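23 September 2020

Solder paste shelf life, batch 3 (Czerwiński stock, opened July)

Paste out of the fridge at 8:30, left sealed to reach room temperature. Stirred by hand, 42 turns. Printed on Valiro test coupons with the old stencil. Slump after 200 s is within limits on the wide pads. Fine pads bridged at the left end, same as last week. Suspect the stencil, so cleaned it and reprinted. Bridging unchanged.

Viscosity log is still in the shared sheet under Itstead, wrong tab. Roy Penrose to move it.

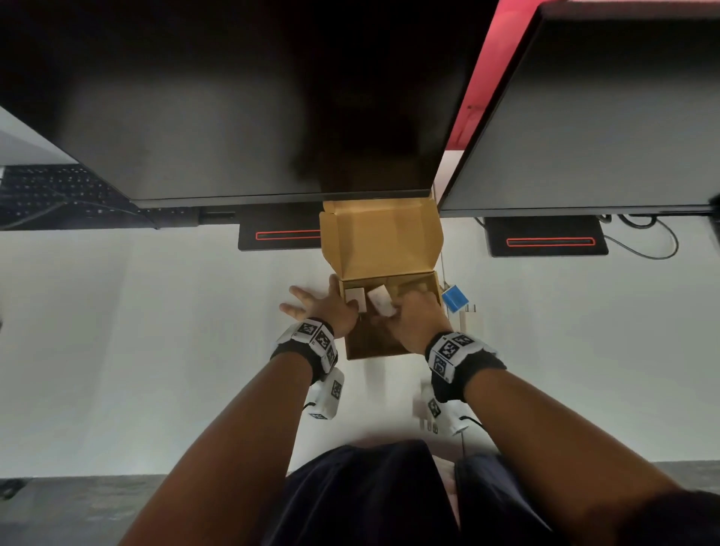 Desk with the two black monitors, red light strips on the bases.

Ngân Đồng asked whether the flux is separating in the jar. Thin clear layer on top before stirring, none after. Will check again Friday with an unopened jar from the same lot.

To do: measure stencil tension, weigh the jar before and after printing, order wipes. Reflow profile not changed until the print is sorted out.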